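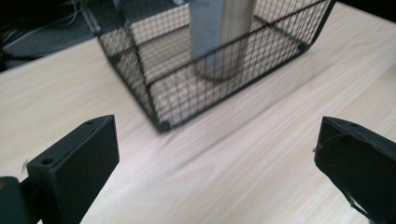
Do wire mesh baskets really keep a table tidy?

For a week or two, and after that it depends on what you let into them.

I've been asked this a few times since the June column, mostly by readers who have just bought a black mesh basket and want to hear it was money well spent. I have my doubts. The shops sell these things as though the mesh itself does the sorting. Mine sat on the end of a pale wood table and by the second month it held dead pens, a tape measure, two chargers and a letter I should have answered.

Kanako Tanabe wrote in to defend hers. She says an open basket is better than a drawer because you can see the mess through the sides and it shames you into dealing with it. Maybe. I could see mine perfectly well and it didn't shame me at all.

What did help a bit was a dull rule from Riku Tsuchiya: one basket, one kind of thing. His holds mail. When it's full he goes through it, and he won't buy a second. I tried it with the chargers and I'll admit the table has stayed clear longer than I expected, though I wouldn't bet on it lasting until fall.

I'm less convinced by the 12-piece organizer sets. That's a lot of little containers to dust, and mesh is a pain to dust. A dry paintbrush gets into the corners better than a cloth. If the basket has bare wire ends underneath, stick felt pads on before you slide it across soft wood. I learned that one on my own table and the scratch is still there.

Mitsuko Tanabe asks whether a lid would help. I'd say it would help you forget what's inside. If anyone has kept a lidded one in order for a whole year, write and tell me, and please send proof.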